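# Velvet cushion covers: care and storage FAQ

**Which covers does this page apply to?**

All velvet covers in the Lomano range, in both the square and the oblong cut. The Plaso range is woven cotton and has its own page.

**Can the cover be machine washed?**

Yes, if the sewn-in label shows the wash tub symbol. Close the zip, turn the cover inside out and wash it on a cool, gentle cycle with a spin speed of 600 or lower. A spin of 1,000 or more can set creases in the pile. Remove the inner pad first. Pads are not washable.

**Will the red dye run?**

Dark reds can release some colour in early washes. Wash crimson covers separately until the water is clear, and keep them off pale fabric while damp. Gingham cloths are a common casualty, as the white checks take up dye readily. 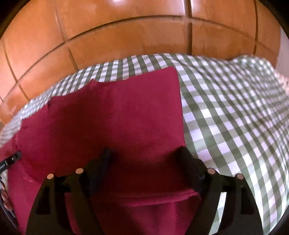 **How do I remove creases from the pile?**

Hang the cover inside out in a steamy bathroom overnight, then brush the face with a soft clothes brush in the direction of the pile. Do not press the face with an iron. If steam has no effect, iron the reverse on the lowest setting over a folded towel.

**One part of my cushion looks darker than the rest. Is it faulty?**

Usually not. Velvet reflects light according to the direction of the pile, and a folded area will look darker or lighter than a flat one. Brush the whole face one way and compare again. If the patch is still visible from every side, send us a photograph taken in daylight.

**The seam looks uneven. What should I check?**

Take the pad out, turn the cover inside out and look for loose thread or a gap in the stitching. A seam that lies straight without the pad is sound, and the pad needs refitting. Push its corners fully into the corners of the cover before closing the zip.

**How should spare covers be stored?**

Flat, in a cotton bag, with no more than 5 to a stack. Vacuum bags crush the pile.

**Who answers repair queries?**

Yen-ting Liao handles seams and zips. Wai-kit Su handles dye and fabric. Quote the order number in either case.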